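Facade retention: does keeping one wall count as keeping a building?

plinth_and_cap
Walked past the old Varby dairy on Sunday. The scaffolding is down on the street side and it looks great from the sidewalk, if you stand dead center. Take ten steps to the left and you can see the brick is one layer of old wall with a completely new house bolted to the back. The sign on the fence still says "restoration by Kallent." Restoration of what? The roof is gone, the floors are gone, the cold rooms are gone. Am I the only one who finds the word a stretch?

tgolightly
You're not. But the alternative was a parking lot. I'll take a wall.

mrs_ormond
Was it a parking lot, though? I keep reading that and I've never seen the application. There was an offer from Rivera to reuse the whole shell and it went quiet once the numbers on the roof trusses came in. Those numbers came from an engineer the buyer hired.

Nkrumah Quansah
I did drawings on a job like this (not this one). Trusses in a dairy are usually in bad shape because of decades of steam. I wouldn't assume anybody cooked the report. What I would ask is why the side walls went. Those are carrying next to nothing and they had the original vents in them.

plinth_and_cap
Exactly, the vents! The planning notes say "side elevations of limited interest." Limited to whom?
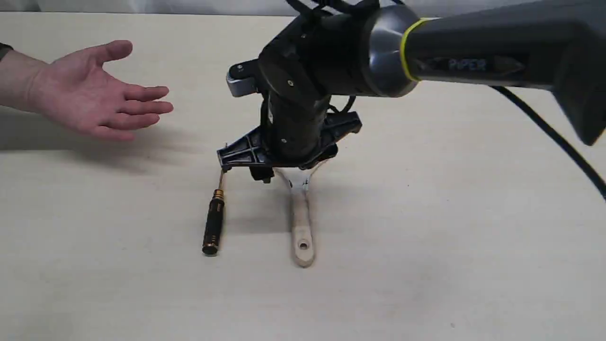
I pulled the file at the library, by the way. The original floor area was 1,796 square feet and the new one is 1,910. So they took down three walls to get an extra 114 square feet. That's a bedroom. You could have put a bedroom in the yard.

tgolightly
You're leaving out ceiling height. The old loft was too low to stand up in. Same footprint on paper, totally different house.

Phong Hứa
I live in one of these, a chapel front with a 7-year-old house behind it. Nice to live in, warm, no complaints about that part. Complaints about the joint between old and new, yes. The new frame moves and the old wall doesn't, and I've had the same crack filled twice. The builder calls it seasonal. It's been several seasons.

Nkrumah Quansah
What's in the joint? If it's rigid mortar that's your problem. It should be a soft seal with a proper tie behind it.

Phong Hứa
It was supposed to be a Celtier tie system, according to the spec. What's in there I couldn't tell you without opening it up, and I've been quoted $200 just for someone to come and look.

mrs_ormond
Ask for the invoice for the ties before you pay anyone to open a wall. If they bought them there's a piece of paper.

deepeaves
Going to disagree with most of this. Buildings have always been chopped up and rebuilt behind the front. Half of Main Street is a fake front with a shed behind it, and everybody here loves Main Street. The dairy architect lined the new arches up with the old windows and the light in there in the afternoon is lovely. I went to the open house. Did any of you?

plinth_and_cap
I did not, it was by invitation. I've no doubt the light is lovely. I'm objecting to the sign.

deepeaves
So it's one word on a fence.

plinth_and_cap
It's one word in the tax credit application too, if they applied for one. I've asked the county. Will post when I hear back.

mrs_ormond
Ask them for the truss report while you're at it.

Contact the moderators | Posts remain the copyright of their authors | Back to top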